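The Long Way Around a Loaf of Rye

The first time I tried to bake a rye bread, I was twenty-six and living over a shoe repair shop, and I had the idea that bread was mostly a matter of following directions. I followed them. What came out of the oven could have held a door open in a stiff wind. I ate it anyway, with a great deal of butter, and then I didn't try again for a very long time.

I bring this up because last October I spent the better part of a week in Premham, a river town with one good bakery and a surprising number of people who bake rye at home, and I came back a changed woman (or at any rate a woman with a jar of starter in her refrigerator door). Rye has a reputation for being sour, heavy and a little stern, the sort of bread a doctor might prescribe. The people I met there talk about it the way other people talk about their gardens, with patience and affection and now and then a bit of grumbling.

Uldis Laur has run Koppel, the bakery on the corner across from the old ferry landing, long enough that the children who used to press their noses to his window now bring children of their own. He is a tall, slow-talking man who starts work at 2 in the morning and sees no reason to complain of it. "It's quiet, and the dough doesn't ask me anything," he told me, handing over a slice from the day before. He won't sell a rye loaf on the day it's baked. It needs a night's rest, he says, and if you cut it early the crumb drags on the knife and you'll blame the baker.

That slice was dark and close and a little sweet, with caraway somewhere in the background, and I stood there at the counter chewing it for so long that a line formed behind me.

Rye flour, I should explain, behaves very little like wheat. There's not much stretch in it, so all the kneading you may have been taught as a child is wasted effort. You stir it, and it sits in the bowl like wet cement, and you scrape it into a pan with damp hands and smooth the top as if you were icing a cake. My own hands, used to wheat, kept wanting to do more. Rasa Avotiņš, who gave me my first lesson, finally took the spoon away from me and sent me out to look at her plum trees.

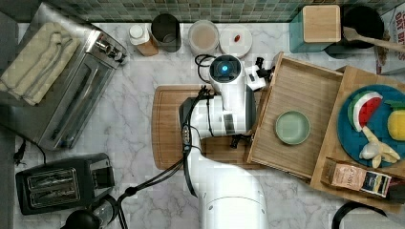 A Kitchen Is Mostly a Counter

Every home baker I visited had opinions about counters, and they didn't agree on a single thing. Rasa works on a pine table her grandfather planed himself, and she has never once oiled it. Omid Naseri, who came to rye by way of the flatbreads he grew up on, likes stone, and will tell you so at length — cool in summer, easy to scrape down, kind to pastry on the days when he's tired of bread. Rūta Juška does everything on a big wooden board laid over the top of her washing machine, in a kitchen so narrow that we had to take turns breathing, and hers may have been the best loaf of the whole trip.

I've wanted a bigger kitchen for most of my grown life. I have torn pages out of magazines, this one included, and kept them in a folder. But sitting on Rūta's step stool with a plate on my knees, I found it hard to remember what I thought I'd do with all that room. A rye loaf takes up a bowl, a pan and a spot out of the draft. The rest of the time it wants you to go and do something else.

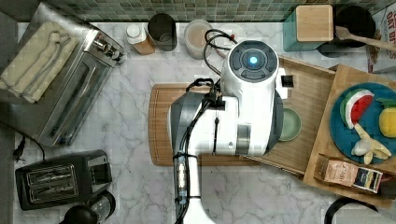 White marble with soft gray veining, a surface many bakers love for its coolness.

Omid did warn me that stone has its drawbacks. Marble stains if you leave a cut lemon on it, and a starter that likes a warm spot will sulk if you set its jar on a cold slab in January. He puts a folded dish towel underneath. Rasa, when I passed this along, said she'd been telling him about the dish towel for years.

The starter I carried home came from Edgars Hunt, a retired mail carrier who keeps his in a pickle crock and feeds it before he feeds himself. He gave me 2 spoonfuls in a jam jar and a page of instructions in beautiful handwriting, most of which concerned what to do if I forgot about it. Stir the gray liquid back in. Give it flour and lukewarm water, and leave it alone until it smells like apples again. He must have handed out a good many jars over the years, and he likes hearing how they're getting along.

Mine traveled in my coat pocket, lid loosened, and made the whole train car smell faintly of cider. A boy across the aisle asked me what it was and I told him, at greater length than he'd hoped for.

I've baked nearly every week since then. The first loaf was gummy in the middle, the second was better, and the third I wrapped in a cloth and left until morning, as Uldis would have wanted, though I got up once in the night to look at it. We had it for breakfast with cold butter and a little salt, and my husband, who has always claimed not to care for rye, went back and cut himself the heel.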